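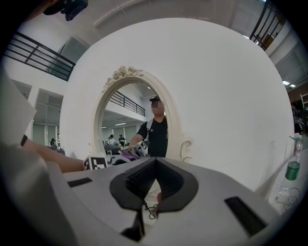

The shop that moved its catalogue over one winter

Emcombe is a small town, and its lamp shop is a small shop, but the online catalogue has more than 2000 products in it. Most of them are spare parts: glass shades, switches, lengths of twisted cord in colours which the factories stopped making long ago. People write from far away to ask for a grey one.

I came to know the shop because I was a customer with a complaint. I had ordered the same bulb holder twice, as the first order gave me a blank white page after payment. The owner answered me at 10 in the evening, with my money returned and a long, tired explanation about extensions. I wrote back that I am interested in such problems. This article is the result of our exchange, and of two visits I made there in the months after.

What was wrong with the old store

The store was built many years ago on a popular open source platform, by an agency in Utescombe that has since closed. At the beginning it was a clean installation. Then came an extension for postage, another for discount codes, and a third one which corrected a conflict between the first two. When I saw the list, there were 21 extensions, and the owner could say with certainty the purpose of perhaps half.

Each of them was reasonable on the day it was installed. The postage module saved hours of work every week. The trouble came with the updates. The platform published a security release, the discount module refused to run with it, and the whole shop stayed on the old version while everybody waited for a fix. In the end the developer of the module stopped answering emails.

There was also the question of speed. A category page with all the lamp shades needed so long to load that customers telephoned to ask if the shop was closed. The owner told me this with a smile, but I do not think it was funny at the time.

Choosing Cavalcanti

The new system is called Cavalcanti. It is a younger platform with fewer functions, and this was the first thing the owner liked about it. There is one way to make a discount. Postage is calculated by weight and by zone, and if you wish for something more complicated, you must write it yourself or live without it.

I asked if this was not a risk. A bigger platform has a bigger community, with forums, meetings and a hundred developers who know the same error message. Cavalcanti has a mailing list. But the answers on it are patient and quick, and several times the person who answered was the same person who had written the code. For a shop with one part-time developer, this has a real value.

The developer lives two streets away and learned her profession with the old platform, so she was not neutral in the beginning. She told me she spent the first week looking for settings which do not exist. In the second week she began to delete things, and her mood improved.

Moving the products

The export gave 507 errors on the first attempt. Many were the same error repeated: a colour had been written as "gray" by one person and "grey" by another, and the old store had kept them as two separate attributes with separate stock. There were products with a negative quantity. There was a brass hook with a price of zero, which fortunately had not been discovered by the public.

For this part they used Plemer, a little tool that compares two spreadsheets and shows the differences line by line. It does not correct anything by itself. The owner sat with it in the evenings through January, a cup of tea beside the keyboard, deciding for every line which version was the true one. It is slow work and I would not recommend it to a person who has no affection for the products. An assistant could not have known that the short cord and the long cord come from different suppliers and should never share a page.

The customer accounts were simpler. Old passwords were not moved. Everyone received a message with an invitation to choose a new one, and a good number of people used the occasion to say hello.

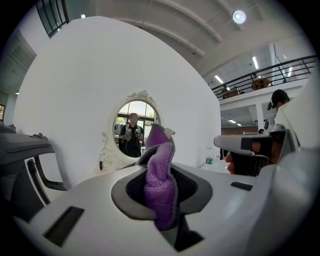

After the opening

The new store went online early in the morning, when few people buy lamps. The first order was for a fuse. The second failed, because the payment service was still sending its confirmation to the old address, and this was repaired before lunch.

Some things are missing. The wish list is gone, and there were complaints about it. Gift cards must be made by hand for the moment. The search does not forgive spelling mistakes as the old one did, so the developer has added a list of common ones, and she extends it each time she finds a new variation of "chandelier" in the logs.

On my second visit I looked at the shades category on my telephone while standing in the shop, and it opened at once. The developer was at the counter, working on the gift cards. I bought a metre of the grey cord, and paid for it in cash.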